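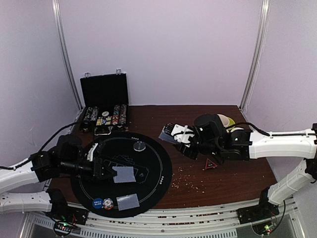
Student Project Reports, No. 14, p. 3

# Does a store loyalty app save a student any money?

Yolandi Maluleke
October

## Why I picked this

My roommate says she saves "a ton" with the Bundance app. So does my aunt, and so does the banner over the self-checkout at the Himovley store where I buy most of my food. I had the app on my phone for a year without ever checking. When we were told to test an everyday claim with our own numbers, this was the one that had been bugging me.

I should say up front that I expected the answer to be "not much." I tried to set up the project so that I couldn't steer it there.

## What I did

I kept every grocery receipt for one semester. For each item I wrote down the shelf price, the app price if there was one, and what the same thing cost at Pálfi, the small grocery two blocks from campus that has no app and no card. When Pálfi didn't carry the same brand I used the closest size of the closest brand, and I marked those rows so I could take them out later.

I also marked each item "planned" or "not planned." Planned meant it was on my list before I opened the app. This turned out to be the column that mattered most, and it is also the weakest one, because I'm the only person who can say what was on my list. I took a photo of the list before each trip starting in week three. For the first two weeks you have to take my word for it.

In the end I had 179 items with a full set of prices. Another 21 had a hole somewhere, usually a faded receipt, so I left them out of the 200 I started with.

## What I found

The app says I saved $138 over the semester. It shows this in green on the home page, and the number only ever goes up.

That number counts the gap between the app price and the shelf price. It doesn't ask whether the shelf price is fair. A Hulico brand pasta sauce was listed as "half off" in five different weeks, and in the other weeks almost no one would pay the full price with the Pálfi jar sitting there for less. If something is on sale that often, I don't see why the high price gets to be called the real one.

When I compared app prices to Pálfi prices, most of the savings went away. Cereal, coffee and frozen vegetables were still cheaper with the app. Eggs, rice, onions and bread were cheaper at Pálfi nearly every time, app or no app. Taking out the rows with swapped brands didn't change which foods landed on which side.

Then there are the unplanned items. I bought chips, iced tea and a three-pack of sponges I still haven't opened, all because of a coupon. The app books each of these as money saved. My bank account doesn't.

## Points

I ended the semester with 3418 points. The smallest reward costs more than that, and points expire — the help page gives one rule and the app screen gives another. I wrote to customer service about it and got a reply thanking me for being a member. I gave the points a value of zero. Someone who shops for a family would reach the reward and could fairly count them.

## Problems with this project

- One shopper, one store, one semester. I eat a lot of rice.
- I knew I was being watched (by me), and I probably bought fewer coupon snacks than usual.
- I didn't count the walk. Himovley is on my bus route and Pálfi isn't.
- My roommate's receipts might tell a different story. She declined to share them.

I would not say the app is a scam. The coffee price is good and I still use it for that. But the green number on the home page can't be taken as money in my pocket, and I'd want to see a lot more receipts before I believed anybody's "ton."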